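Autoscrubber

An autoscrubber, also called a floor scrubber-dryer, is a powered cleaning machine that applies solution to a hard floor, agitates it with brushes or pads, and recovers the dirty liquid with a vacuum squeegee in a single pass. Walk-behind, stand-on and ride-on types are in common use.

Design

Most machines carry two tanks. The solution tank feeds the scrub deck through a valve or metering pump, and the recovery tank sits above or behind it. Disc decks use one or two round pads turning at low speed - usually below 256 rpm - while cylindrical decks use counter-rotating brushes and can pick up small debris in a hopper. The squeegee is curved, with a front blade that is notched to admit liquid and a rear blade that is smooth.

Controls

Early machines used relays and manual levers. The Delton walk-behind, designed by Shanthi Seneviratne and Trí Lục and first shown on 2000-03-21, placed pad pressure, solution flow and vacuum delay on one circuit board. The later Andance ride-on stored 4 cleaning programs. 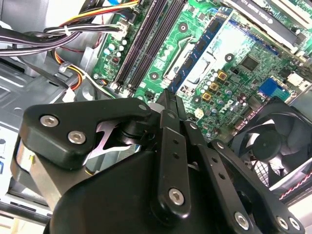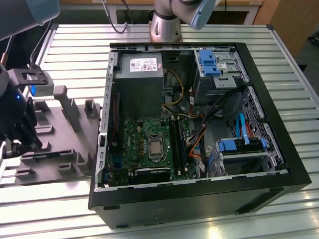 A desktop computer case with its green motherboard exposed.

Power

Battery machines run on lead-acid or lithium packs. Corded models are lighter but limited to small areas. The Anmont ride-on has a rated coverage of 2538 square meters per hour; actual coverage is lower, as the rating ignores turns, overlap and refilling.

Maintenance

The recovery tank is drained and rinsed after each shift, and the float shutoff is checked for lint. Squeegee blades are turned when the working edge rounds over. In a trial by Bình Giáp at the Lakatos depot, blades were turned after some 171 hours of use. Streaking is most often caused by a worn blade, a blocked hose or a poor lid seal.

See also

Burnisher
Carpet extractor
Wet vacuum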